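### 4.2 Who bids on a retired bus shelter?

I went into this part of the study with a hunch, and I should own up to it. I figured most people who buy old street furniture at auction were dealers, the kind who fix up a bench or a lamp post and sell it on at twice the price. So when Kinga Kovács and I sat down with the Westum sale records, we were mostly looking for the same few names coming up again and again.

The records cover 137 lots sold by the town over the study period: bus shelters, drinking fountains, cast-iron signposts, a couple of ticket kiosks and one very heavy horse trough. We matched each winning bid to a buyer type using the invoice address and, where that didn't settle it, a short phone call. (People were surprisingly happy to talk. One man kept me on the line through my whole lunch telling me how he got a signpost up a spiral staircase.)

Only 16 lots went to dealers. The rest went to private homes, cafés, a few schools and a campground, and those buyers paid more than dealers did for the same sort of thing. Bus shelters show it best. The highest private bid on a Wenik-pattern shelter was $3,410, while the highest dealer bid on the same pattern was $3,115. That gap isn't huge, but the private buyer also had to pay for haulage, and dealers usually have their own truck.

Shalini Jaiswal pointed out that we might be seeing a memory effect – people bidding on the shelter they used to wait in. I liked that idea a lot, maybe too much, so we went back and asked. Buyers who had lived in Westum did bid earlier in the sale and came back more often after being outbid. They were also more likely to have gone to the Wednesday viewing at the Torico yard, so I can't cleanly pull the two things apart. Standing next to a shelter and kicking its legs may do as much for a bid as any childhood memory.

Distance mattered less than I expected. We had bids from well outside town, some from places at the end of long country roads where getting a flatbed in is a job by itself.

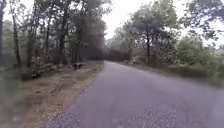

**Figure 3.** Narrow paved road through woodland, with patches of gravel.

Did the guide price change what people were willing to pay? Mostly at the low end, where a cheap guide price drew in more first-time bidders and the final price often finished well over it.

Yiran Cai reran the comparison without the kiosks, which are odd things to price at the best of times, and the pattern held. I come back to the kiosks in Section 5.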